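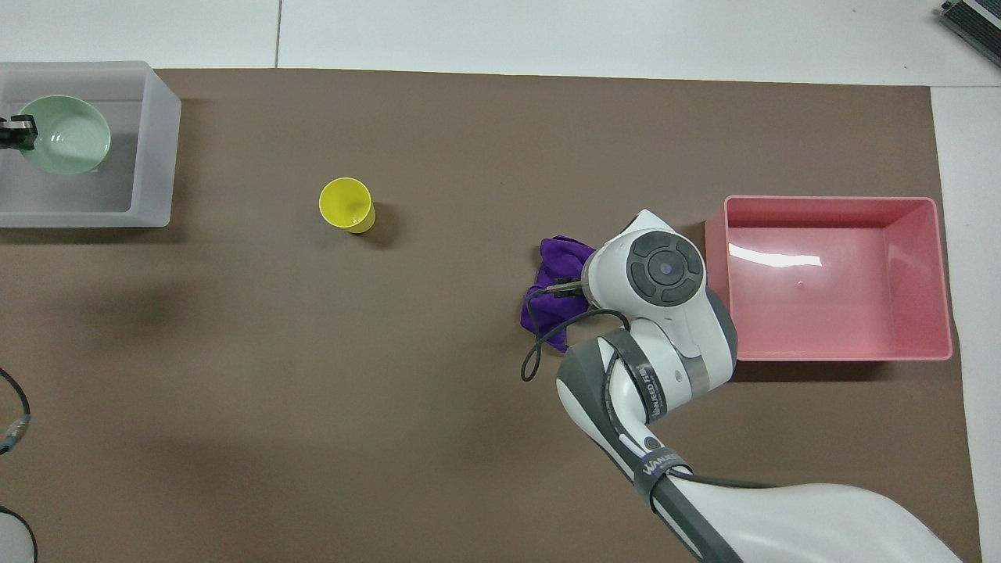 Cundcombe robotics firm Innes has opened a second teaching station for its tabletop sorting project, with operators now recording demonstrations by remote control as well as by hand guiding. The station went into use in October and is meant to bring the project's training set to 2000 recorded runs.

The task is a sorting job with household items. Bowls, cups and pieces of cloth are laid out on a brown mat with open plastic bins, and the operator drives the arm through each pick and release. Joint positions, gripper opening and camera images are logged together at a fixed rate. A run that ends with an item outside its bin is kept but flagged, and is left out of the first round of training.

Cloth takes up most of the operators' time. A rigid cup can be gripped at the rim in much the same way on every run, while a crumpled cloth presents a different set of folds each time it is put down. Munther Atallah, who leads the project, said operators are told to pinch a raised fold and lift slowly, so that the fingers do not press into the table.

"With hand guiding the operator's arm ends up in the camera view, and the model picks up on it," Atallah said. "Remote control gets rid of that, but you lose the feel of the contact. We want both kinds of data in the set."

Beril Demirtaş, who wrote the logging software, said a cloth run takes around 10 minutes to set up, record and check - longer if the time stamps from the arm and the cameras drift apart. Bin positions are changed between batches to keep the model from learning a single layout.

Training on the combined set will be done with Briltberg, which supplied the software for the earlier Arden trials. Innes plans to add a third station once the logging format is final. The recordings will not be released until the flagged runs have been reviewed.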